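Friday at the Tronwood open house

The flyer said "the kitchen of tomorrow, open to all," which is the sort of line that makes me check where the exits are. I went anyway, at 11, and paid for parking in Mudley.

Kerstin Nyberg gave the welcome talk. She promised less waste and less time at the counter, and said every home would cook this way by 2058. I asked where that year came from. She said it was a projection and moved on to the coffee.

The produce station drew the biggest crowd, mostly people who wanted to stand near food.

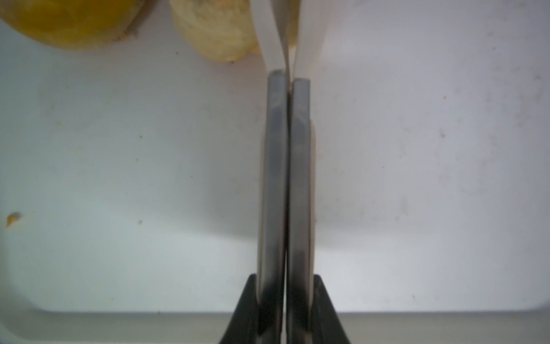
Rebecca De Luca, who ran the station, was at least straight with me. Bruising is hard to judge, she said, and the skin tells you only so much. I'd have liked a whole hour of her and none of the slides.

Lunch was a sandwich for 7 dollars. The storage talk after it ran long, and Pejman Rezaei's price for the full setup was "to be announced," so I can't say whether any of this is worth having. Parking closes at five.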